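Booking by the lock: an interview with Mwende Kariuki

The lakeside resort at Utport changed how it sells its villas in June. Mwende Kariuki, who manages reservations there, went through the new system with Lucie Grewal.
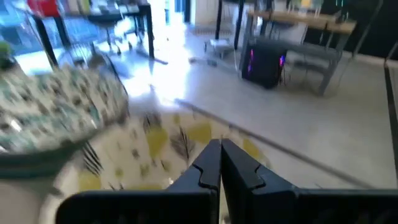
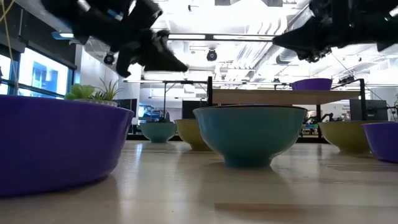 Skivmont Holiday Villas: Reservations and Guest Services

Kariuki's office is behind the main reception, and most of what she deals with is stock. At Utport that means 52 villas, let by the night or by the week, in three sizes. Until this summer each size was sold as a separate pool and the guest was given a villa number on arrival. Now the number is fixed when the deposit is paid.

"The old way gave us more freedom," she says. "If a boiler failed in the morning we moved the arrival to another villa of the same size and the guest never knew. With fixed numbers, a move is a change to the booking and has to be agreed with them."

The reason for the change was complaints. Guests who wanted a villa near the water asked for it in the notes field, and the notes field was read the day before arrival, when most of the lake side had already been given out. Under the new system, distance to the lake is part of the price. The site plan has been divided into bands, and the booking page shows the band, the floor level and whether there are steps to the door.

I asked how the bands were drawn. "By walking distance along the paths," Kariuki says. "Zixuan Yao in our grounds team walked them with a measuring wheel. On a map, two of the villas look close to the lake, but the path goes round the tennis courts and it is a walk of 300 metres. They are in the middle band."

The door locks were changed at the same time. Each now takes a code that starts at check-in and stops at eleven on the day of departure. The code is sent by text message at noon on the day of arrival. It will not work before the cleaning team has marked the villa as ready, and this has caused most of the calls to reception.

"People get the message and drive straight there," she says. "The message now says the code is not live until a second message arrives. We should have written that at the start."

Cleaning is where the system has had the most effect. Katsuhiko Noguchi, who plans the housekeeping rota, used to work from a printed list of departures. He now sees each villa's next arrival alongside it, so a villa that stands empty for a night can wait. According to Kariuki, the average time between departure and ready status on a same-day change has come down, though she would not give a figure before the end of the season.

There are limits. A group booking of more than 8 villas still cannot be made online. The software holds each villa for fifteen minutes while payment is taken, and a large group can lose the first before the last has been chosen. These bookings go by telephone to Nathalie Beaulieu, who blocks the villas by hand.

Short stays at weekends are also restricted. A two-night stay is offered only where it does not leave a single night unsold on either side, and the calendar greys out the dates without saying why. Kariuki would like a line of explanation there. It has been requested from the supplier.

The sister site at Gidau will move to the same system once the season ends. It has fewer villas but more of them are privately owned, and owners' weeks must be loaded before sales open.

"Owners' weeks are the part I would check twice," she says. "An ordinary double booking costs us an upgrade. With an owner, we have broken a contract."

Bookings for next year are open for all three sizes. Changes to a villa number are free up to 28 days before arrival, and after that depend on what is left.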